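Household Studies, notes for session 2: the bed as a sorting place
Nerys Watkins, 9/28/20

Most tidying guides tell you to heap your clothes on the bed before you sort them. The Yorath method says this, and so does Jalari. The claim is that seeing the lot makes you choose faster. I have my doubts. The Yorath booklet rests on 50 households, all of whom had paid for the course -- hardly a fair test.
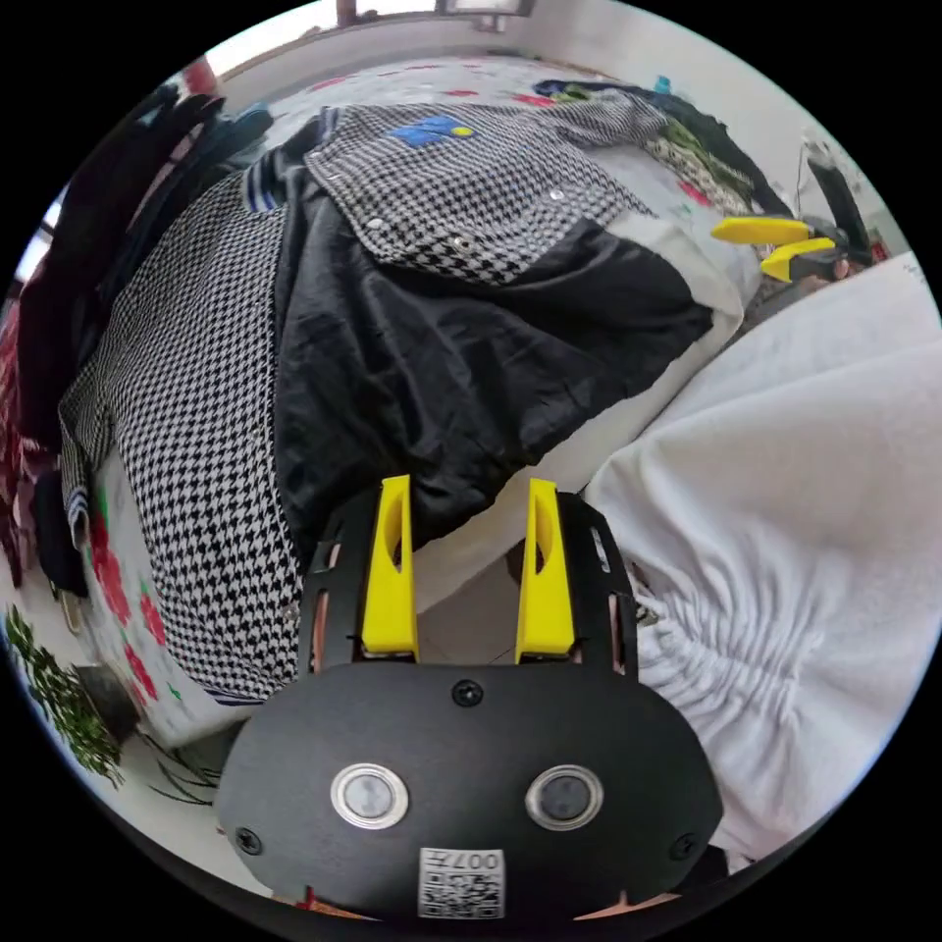
Fig. 1. Clothes on a bed, with a houndstooth jacket across the floral bedspread.

Ask what the heap really shows. A big checked jacket catches the eye; dark clothes piled together are harder to tell apart. Paredes (handout, p. 157) says a heap "sorts itself by colour". I have yet to see one do it.

For next time: sort one drawer on the bed and one on the floor. Time both, and bring your figures even if they are dull.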